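Last updated 09/04/2026

Search this site: type a word or phrase Go

Speaker notes: Looking After a Bare Wood Table
Zineb Radwan, evening talk at the Cakmont library

Say hello, thank the library, pass the sample boards down both sides of the room before starting. People listen better with a piece of wood in their hands!

Start with the Drolport table. I bought it in February from a family on Fawzy Street, and I loved it before I even got it out of the van. Pale top, lovely tight grain, and a good long lifetime of breakfasts in it already. I paid 125 dollars and would have paid more (pause, someone always wants to know what for).

Then the big point of the evening: look before you rub. Most of the harm I see on light wood was done by a person in a hurry with a scouring pad. Get your head down near the surface, with the light coming across it from one side. Dents, scuffs and old cup rings show up beautifully that way, and they vanish again when you stand up and look straight down. Ask everyone to tilt their sample board toward the window and wait for the "oh!"

Next, marks. A gray streak on pale wood can be two quite different things. It can be residue, something left sitting on the surface, or it can be a scuff, where the fibers themselves are crushed or scraped. You treat them differently, so find out first. Run a clean fingertip over it. Then try a barely damp white cloth, going with the grain, and look at the cloth. If there's gray on it, keep going gently and you may be done in a minute.

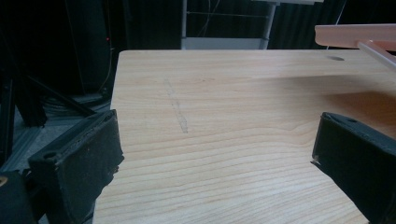

If the cloth comes away clean, let the wood dry fully and leave it overnight. I mean it - overnight. Damp wood looks darker and will fool you every time. After that, a very fine sandpaper on a flat block, four light strokes with the grain, wipe, look again. Don't dig at one little spot, or you'll trade a streak for a hollow. Work a wider patch and fade out at the edges.

Holes. I get asked about these more than anything else. My feeling is that a neat round hole in a tabletop is worth keeping until you know what it was for. Maybe a lamp was fixed there, maybe a vise. If you do want it filled, use a wood plug and line up its grain with the board. Filler from a tube on blond wood nearly always dries a shade off.

Finish: I use Drukis oil, thin coat, 30 minutes, wipe it all off. Lay the rags out flat outdoors to dry, never in a heap, because oily rags can catch fire by themselves. Say this twice.

Leave time for questions. Collect the boards!

Comments

Marta_L: I was in the back row and went home and looked at my desk sideways with a flashlight. So many rings.

pinebench: Does the overnight wait apply to oak too?

Zineb: Yes please, oak as well!

Gil: I still have the sample board with the knot in it, sorry. Will drop it off at the front desk.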